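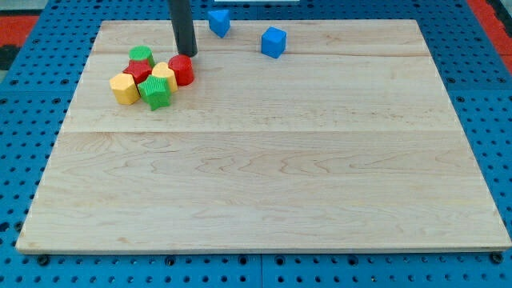

August 2022. Sat, late, kitchen table

Up at six for nothing. Rain all night, gutter over the back door spilling again, must ring Radek Hudec about the ladder. Washing still damp from Thursday. Put it through the dryer, hang the cost.

Choir first. Liliana has finally posted the program for October and it is far too long. Two new pieces, one in Latin, one in something I can't pronounce, and the altos get the dull line in both. She wants us off the book by the second concert. At my age! Said I'd try. Did the first page in the car on the way to the shops, windows up.

Shops – hopeless. No lettuce under silly money. Got cabbage. Got the good mince. Forgot the bin liners, which were the whole reason for going. Petrol light came on at the roundabout and I coasted in on prayer.

Letter from the Festero people about the hall. $200 bond now, plus 30 an hour, and we have to stack our own chairs. Liliana Villa read it out over the phone in her headmistress voice. We've got 3,054 in the account, so not desperate, but the piano wants tuning and the Min keyboard is on its last legs, the low D sticks. I said ask the bowls club. She said the bowls club smells of chips. True.

Mum rang at lunch. Knee is better, she says, then told me for twenty minutes how it isn't. Wants me down before the cold finishes, promised the long weekend. Write that on the calender. She's reading a fat thing about the wool trade and has opinions on shearers.

Arvo in the garden between showers. Pulled out the last of the broccoli, gone to flower, bees all over it so felt mean. Garlic looks good. Something has been at the silverbeet – possum I reckon, Radek says rats, he always says rats. Boots soaked through, left one on the step and it filled up.

Tried the Latin again after tea with the telly off. Bar 19 still a dogs breakfast. I come in early every time, can hear myself doing it. Recorded it on the phone and wished I hadn't.

Tomorrow: bin liners, ladder, ring Liliana back re chairs. Find the black skirt and see if it still does up. Also pay the rego!!

Feet freezing. Hottie's on the boil, then bed.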